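Visitors to the Koval lab's open day in Jirnthorpe in March were shown very little moving hardware. Most of the morning went to Skondix, the simulator in which the group trains its gripper policies before any of them reach an arm.

Hiyori Ogura, who leads the grasping work, ran 31 episodes on a wall display and left the failures in. The view was from the wrist, looking past the fingers – the same input the policy receives.

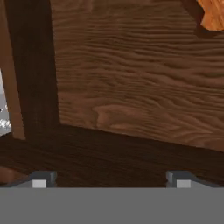

Simulated wrist view in Skondix: two-finger gripper, grained panel and dark beams, with an orange object at top right.

Wood grain is a deliberate nuisance. Ogura said strong figure and cast shadow both pull the policy's estimate of where an edge lies, so textures are redrawn for every batch of 1272 episodes. Colour is varied separately.

Transfer trials at the Flultard site begin with 2 arms.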